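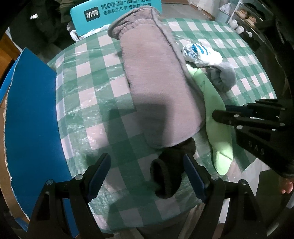
Home Vacancies Laundry Mending Shop Contact

Print this page
E-mail this page to a friend
Reading time: 4 minutes

Sock sorter and pairer, part time, Gunholm Laundry and Mending

Gunholm takes in household washing from private customers, two guest houses and a residential home. We are looking for one person to join the sorting table for four mornings a week. The job is mainly socks, with other small items such as gloves, hats, scarves and flannels when they come through.

The post is permanent after a trial period of six weeks. The person who does it now, Ashok Shakya, is moving across to the mending bench in January and will stay long enough to train the new starter.

What the work is

Washing reaches the table after the dryers. Shirts, sheets and towels have already been taken out by the folding team and what is left goes to the sorter in a crate with the customer's ticket clipped to it. You empty one crate at a time. Two customers' things are never on the table together.

Your first task is to open everything out. Socks come out of the drum balled up, inside out or with one stuffed in another, and they have to be unrolled before they can be matched. You then lay them flat, toe towards you, and pair them by length, knit, colour and cuff, in that order. Colour is left until third because black socks fade at different rates and a customer may own a dozen that look alike at first glance. Lettering or a pattern helps when there is any, and most of the time there isn't.

Pairs are folded once at the ankle and laid in the tray. We do not roll them, as it stretches the cuff. Thick knitted socks and bed socks are kept apart from thin ones and go at the bottom.

Odd socks go back to the customer in a paper bag marked "singles". They are also written in the odds book, with the ticket number, so that the partner can be sent on if it appears in a later wash. At the last check there were 217 entries open. Keeping the book up to date is part of the job and takes the last twenty minutes or so of each morning.

Anything with a hole, a pulled thread or a loose seam is set aside for Kusum Sengar, who runs the mending bench. You are not expected to mend, but you should be able to tell a hole that can be darned from one that can't. She will show you.

In a normal week the table handles around 1285 single socks. It is heavier after bank holidays.

Hours and pay

Four mornings a week, 7.30 to 11.45, Thursday always included. The other three are agreed with you when you start and do not change from week to week without notice. There is one paid break of fifteen minutes. Pay is by the hour, monthly in arrears, at the same rate as the folding team. The current rate is on the pay sheet sent out with the application form. Overtime is sometimes offered and can be refused.

Holiday is worked out in proportion to your hours. The laundry is shut between Christmas and New Year and those days come out of your allowance.

Your own washing up to one bag a week is done free.

What we need from you

Good eyesight for colour, with glasses if you wear them. Navy and black have to be told apart in the winter as well as the summer, and there is a short practical test for this.

Patience with a job that repeats itself.

Readable handwriting for the odds book.

You will be able to sit or stand as you prefer. A full crate is not heavy but it does have to be carried from the dryers, a distance of a few steps. If this would be a difficulty please say so on the form and it can be brought to you.

You should not be allergic to wool. We use an unscented powder, but customers' own softeners are sometimes on the clothes when they arrive.

No qualifications are asked for. Previous laundry, shop or care home work would be useful. We have also taken on people straight from school and people who had been out of work for years.

How to apply

Ask for a form at the counter or write to Zdislava Kadlec, Gunholm Laundry and Mending, 47 Flustska Road. Please quote reference 1451. Forms can be filled in by hand. A CV is not required and will not be read before the form.

Give the name of one person who can speak for you. This does not have to be an employer.

Applicants who are invited in will be asked to spend an hour at the table, paid, sorting a mixed crate with Ashok. After that there is a short talk with Zdislava and Bhupendra Negi, the morning supervisor. You will hear from us either way within ten days.

The entrance is at the side of the building, next to the Jollo bakery. There is a bike rack but no parking. Buses stop at the top of the road.

Questions about the hours should go to Bhupendra, who is at the counter most mornings until noon.

Print this page
E-mail this page to a friend
Back to Vacancies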